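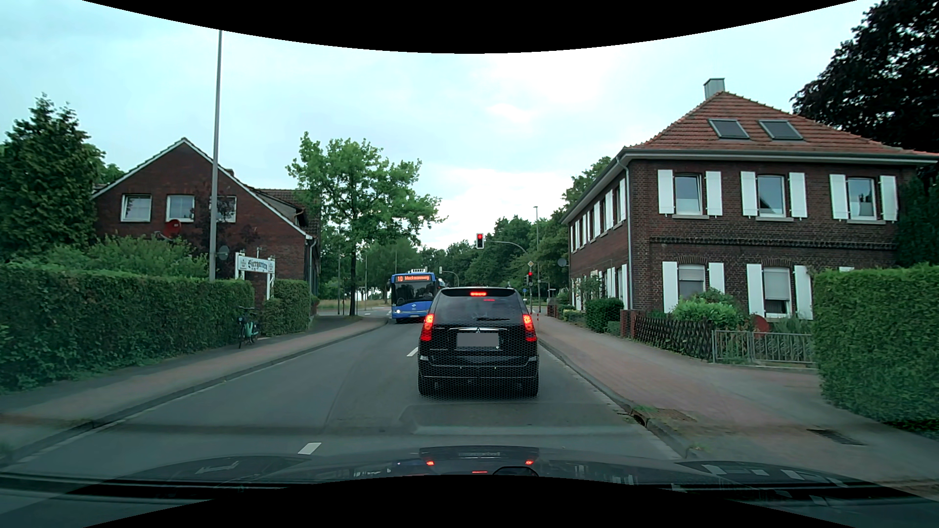 Page 2 of 3

**Trunis front camera: brake lights on the hood**

**uliana_m**
OK, new bracket is on and I've run the So calibration again, and I'm still getting ghost brake lights. Look at the hood: the Mitsubishi's tail lights are mirrored in it, plus a thin red line from the third one. Trunis keeps trying to make a second car out of those, a very short one parked on my paint! The real SUV gets picked up fine, and so do the red traffic lights over the road. It's only the reflections driving me nuts.

Before I pull everything apart again, would you move the camera or mask the hood?

**gasket_ned**
Mask it. You've got a black curve along the bottom already and it stops below the hood. Redraw it so it follows the hood line and you're done before your coffee's cold.

**Ha-neul Han**
I'd hold off on the mask, at least as a first step. I masked mine high and then lost the bottoms of cars that stopped close to me, and chasing that cost me most of July. Try tilting the bracket up first. The Salavell one has a slotted plate: back off both screws, nudge it, snug them up, check the live view, repeat until you hate it.

**gasket_ned**
She tilts up, she loses road. And then she's recalibrating every time she so much as looks at the bracket. A mask stays where you put it.

**Ha-neul Han**
There's plenty of sky in that shot she could lose some of... oh wait, no, tilting up gives her MORE sky. Fine, half a point to Ned. I'd still rather redo the calibration than throw away pixels near the bumper.

**pomelo77**
Has anyone asked if the hood is waxed? I put a strip of matte black vinyl on mine, right in front of the windshield, and the reflections went soft enough that the detector quit caring. Peels off when you want the car pretty again.

**uliana_m**
Pomelo, I waxed it before the bracket went on, I was so proud of it, ugh. I have leftover matte wrap from the Stondska build, so I'll try that tonight. Ned, if it flops I'll draw your mask, but tight to the hood edge and no higher.

Also, the 360 ring on the roof doesn't see any of this, so it's just the front unit. Should've said so on page one, sorry.

**gasket_ned**
Tight is fine. Save the old mask file under another name first, the editor overwrites without asking.

**Ha-neul Han**
And put a paint pen mark across the plate and the bracket before you touch either screw. If it slips later you'll spot it.

**uliana_m**
Paint pen is in the glove box. Will post a log after the vinyl's on.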